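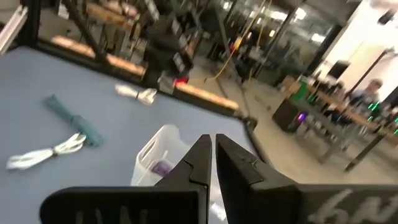
Gripper, white bin, blue-grey table.

Thread on the mask rule in Vestden, because many neighbors asked me and the town page is difficult to read. I try to keep it simple. English is my third language, please be patient with me.

The council voted last night. From 21/01/2021 a mask is required inside every shop, post office and public building in Vestden. Children under six are not included.

Outside it is required only at the market on Magalhães Square and in the line for the bus. In the park it is not required. I asked the town office two times about the park and both times the answer was the same.

The fine is 90 for a person. For a business that lets people in without a mask it is 2000, and 3000 if it happens again.

Now the complicated part. The regional government in Brollell says that a town may not make its own fines. The mayor says that it may, under the health law from last June. Both of them have a lawyer and both lawyers are very sure.

So what happens if you get a fine this week? The town office told me that you receive a paper, and you have 360 hours to object in writing. Yes, they wrote it in hours. It is 15 days.

My advice, and I am not a lawyer: keep the paper, and do not argue with the officer in the street. She did not write the rule.

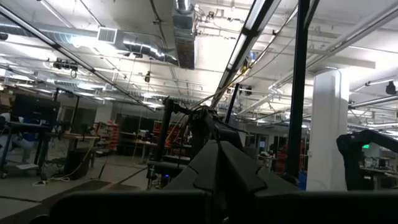

Ceiling ducts and lights, seen from below.

Several people ask about Wetirine, the district on the other side of the river. It belongs to Brollell and not to us, so the town rule stops at the bridge. On the bus that goes across, the driver follows the rule of the place where the bus started.

Free masks are at the library desk and at the town hall entrance, five for each household. Yesterday afternoon the library had none left. They expect more tomorrow morning.

The council meets again next week and the regional government can send its objection before that. I will watch the stream and write here what they decide.

Correction to my third post: the line for the bus means only the main station. The small stops are not in the text. Thank you to the person who noticed it.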